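Washing less, wearing longer – notes for Romdale library talk
09/02/2025

Mic check. Water. Get the clicker from the front desk, they keep it in the drawer.

Start straight in, no bio. Ask who did a load of laundry yesterday. Hands. Who washed something that wasn't dirty. Wait for the laugh, then keep going.

Point of the talk, say it early: most clothes wear out in the wash and the dryer. Lint trap = your shirts. Hold up the jar of lint. Pass it around if they want it. Get it back this time.

Next – my mother's house in Bresutden. Monday wash, one line across the yard, Sunday clothes hung up the minute we got home from church. Aired on the back porch, brushed, back in the closet. Don't go too long on the porch story, ran over in March because of it.

Why we changed. Machines got easy. Hampers got big. Throwing it in the hamper is quicker than deciding. That's really all it is, we're not bad people. Be nice here, somebody always gets defensive.

What needs washing every wear: underwear, socks, gym stuff, anything a baby has been near. What doesn't: jeans, sweaters, jackets, most sweatshirts if there's a T-shirt under. Shirts in the middle, use your nose. Take the gross-out question now if it comes, otherwise it comes at the end and takes over.

The chair. Everybody has the chair. Say it's fine to have the chair! Half-worn clothes need somewhere to go. Hooks are better, air gets around them. I put up a row of hooks behind the bedroom door and the chair went back to being a chair for two weeks.

Water temp. Cold for almost everything. Warm for towels and sheets. Check the label on the detergent, some want warm to dissolve right. Use less soap than the cap says – stiff towels are usually soap. Run them once with nothing in and look at the suds.

Inside out, zippers up, hooks closed. A zipper is a saw. (Pause, they like this.)

Colors. Red is the one people ask about. New red thing gets washed alone the first couple times, or with stuff you don't care about. Red with white trim is worse because the bleed goes right to the trim. Cold, short cycle, take it out as soon as it stops. Do NOT leave it sitting wet in the drum over night. If it does bleed, wash again right away before drying, dryer sets it.

Knits. Flat to dry if heavy. Hung wet they grow, esp. the sleeves. Ribbed cuffs go first – people push them up to do dishes and the rib gives out. Roll dont shove. A loose cuff will sometimes come back with warm water and being pinched into shape, dried flat. Sometimes it won't. Tell them that.

Cotton fleece, the 100 percent cotton kind, shrinks in length more than width. Pull it gently longways while damp. Do the demo with the towel, keep it under a minute.

Dryer. Low heat, out while a tiny bit damp, finish on a rack. Socks and towels can take more. Elastic can't. Dryer sheets on towels, skip them, coats the loops.

Pilling – comb, not razor. Razor works until it doesn't, I have the sweater to prove it, it's in the bag, left pocket.

Storage. Fold knits, hang wovens. Clean before you put away for the season, moths go for the dirty spots. Cedar smells nice, needs sanding now and then.

Handout is the Atetti booklet, 2 per table, 128 pages so don't read from it. Page with the stain chart is folded down. Baird branch has more if we run out.

Back to the main ask: pick one thing you wash every time and wear it again before it goes in. One thing, one month. See if anybody at work notices.

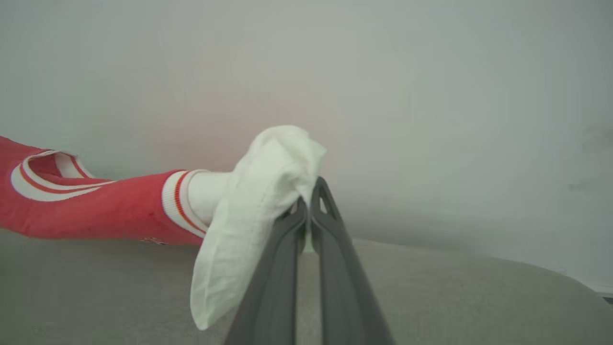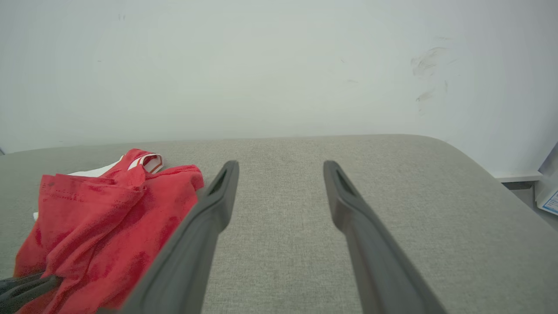 Sorcha MacKinnon: I tried the one thing, with my jeans, and I got to the fourth wear before they went in. My trouble is the kitchen smell, I cook with onions most nights and it gets in everything. Hanging them by the open window took care of the jeans but not my wool cardigan. Would you steam it or just give in and wash it?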